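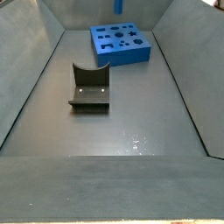
Grey enclosure with sloping side walls.

Changes to how endowed gifts are pooled and paid out

From October, endowed gifts to Prillthorpe will be held in a single investment pool and paid out under one rule. Holders of named funds and donors who receive an annual statement will see a different layout and, in most cases, a slightly different figure for spendable income. The purposes of the funds do not change. A fund given for bursaries in chemistry remains a fund for bursaries in chemistry.

Until now each endowment has followed the arrangement in force when it was set up. Older funds pay out whatever dividends and interest they earn in the year. Newer ones pay a fixed sum agreed with the donor. A small group, mostly legacies, pay nothing until the department asks. The result has been uneven. A department with an income-only fund could find its bursary budget cut at short notice after a poor year for dividends, even where the capital had grown.

How the pool works

Each fund will be given units in the pool according to its market value on the day of transfer. The opening unit price is set at £100. A fund worth £40,000 would therefore start with 400 units. Further gifts to the same fund buy more units at the price then current, and withdrawals of capital, where the terms of the gift allow them, cancel units at that price. The number of units held by a fund will otherwise stay the same from one year to the next, and the value per unit will rise or fall with the investments.

Units are an accounting device. They cannot be sold, moved between funds or held by anyone outside the university. The original value of each gift will still be recorded separately and shown on the statement, together with the date of receipt and the wording of the donor's letter or the clause in the will.

The spending rule

Spendable income will be 4 per cent of the average value of a fund's units, taken across the quarter-end valuations of the preceding years. The averaging is there to slow the effect of market movements on the payment. A sharp fall in one quarter will reduce the next payment by a small amount, and the rest of the fall will work through over later years if prices do not recover. A sharp rise is treated the same way.

Where a fund has been in the pool for less than the full averaging period, the valuations available will be used. New funds will make no payment in their first two quarters, so that the gift is fully invested before income is drawn.

"The question we get most often is whether the payment will go up or down," said Ravinder Sandhu, who manages endowment accounting. "For income-only funds it will usually go up a little. For the fixed-sum funds it depends how the sum compares with the present value. We have worked out the figure for each fund and it will be on the transfer notice."

Unspent income

Income not spent by the end of the financial year has been carried forward without limit. Some balances have become larger than the departments can reasonably use. Under the new rule, unspent income may be carried forward for two years. After that it is added to the fund's capital and buys units at the current price, unless the department has given a dated plan for spending it. A plan can be short. The name of the award, the expected number of holders and the year of payment are enough.

Existing balances are not affected in the first year. Fund holders will receive a list of what they hold, and any that is wrong should be corrected before the transfer. Errors found later can still be put right but will need a journal entry in both the income and the capital account.

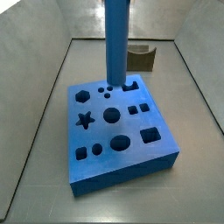 Blue foam shape-sorter block.

Funds that stay outside

The following will not join the pool:

Funds where the gift deed names a particular investment that must be kept.
Funds given to be spent in full within a set period.
Property and works held for use, including the furniture in the Carnegie reading room.
The Namuvton travel awards, which are paid each year by the company and have no capital.

The Raka Fund for postgraduate study is a special case. Its deed allows pooling but requires that income be reported by calendar year. It will join the pool with the others, and a second statement will be drawn up for its donors on the calendar-year basis. Colm Cullinane in the development office is dealing with this and should be contacted about any Raka payment that falls across the year end.

Small funds

Some 60 endowments are too small to support the award they were set up for. Pooling does not solve this. For these, the university will write to the donor, or to the family or executors where they can be traced, and propose one of two courses. The first is to pay the award less often, so that income builds up between holders. The second is to join the fund with another of similar purpose, keeping the original name in the title of the award. No fund will be merged while the donor is living unless the donor agrees in writing.

Where no donor or relative can be found, the case will be put to the trustees with a note of the searches made. Dace Rozīte, the university's archivist, has already found correspondence for several of the oldest funds, and would be glad to hear from departments that hold letters, prize books or programmes mentioning a named award.

Statements and costs

Statements will give the number of units, the unit price at the start and end of the year, new gifts, income paid, income spent and income carried forward. The names of award holders will be listed only where the holder has consented. Donors who prefer a paper copy should say so on the form sent with the transfer notice. Those who now receive paper will go on receiving it without needing to reply.

Investment management fees will be charged to the pool before the unit price is struck. The university makes no separate charge to endowed funds for administration, and this is unchanged.

Transfer notices go out in the month before the change. Fund holders should check the fund title, the stated purpose and the name of the budget holder, then return the notice to Priya Tillman in the finance office. Questions about the wording of a gift, or about a legacy that has been promised but not yet received, go to Rory Matheson. The full text of the spending rule, with a worked calculation for a fund that receives a second gift part-way through the year, can be had from either of them on request.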